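About Dremow Workshop

Dremow is a shared workshop on the ground floor of the old Lappalainen building. We have benches, hand tools, a small machine room and one long-running group project, a sorting arm we call Storkoria. Members pay monthly and come in when they like between 8 a.m. and 10 p.m.

The workshop was started by Sayaka Sugawara, who was repairing sewing machines in her garage and ran out of floor. She rented the first room with two friends. The second room came later, when the print shop next door moved out, and that is where the robot work is done.

Storkoria began as a home build. One of our members wanted an arm that could clear up after his kids, and he brought it in when it outgrew his kitchen table. The job is simple to explain. The arm reaches into a metal bin of mixed household things, picks one up and moves it to the bin next to it. Getting it to do that with soft things and hard things in the same pile has taken most of our evenings.
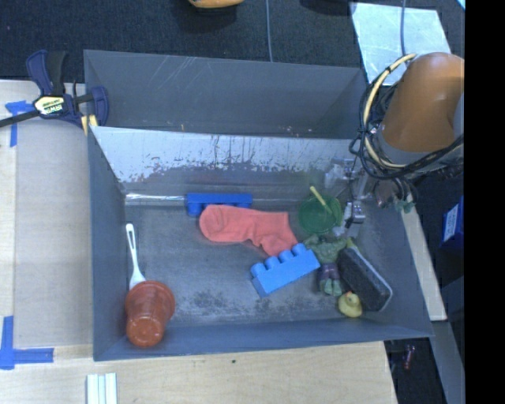

We keep a log of every pick. The current gripper has 2983 attempts behind it, and the one before it was retired after more than 211 drops in a single month. Socks are still harder than blocks. Cups depend on which way they land. We change one part at a time and write down what we changed, so that whoever comes in next can pick up the work.

The bins are clamped down and their places marked with tape. Please leave the tape alone, even if it looks like scrap.

The control software is called Jondum. It was written here and any member can read it or change it. New people usually start by resetting the bins and reading the log, then move on to wiring or code if they want to. You do not need a background in either.

We have room for 20 members and there are usually a couple of places open. A trial evening is free. Come to the side door after 6 p.m. and ring the lower bell. Wear closed shoes and tie back long hair.

Parking is behind the building. The machine room closes at 9 p.m. because of the neighbors upstairs.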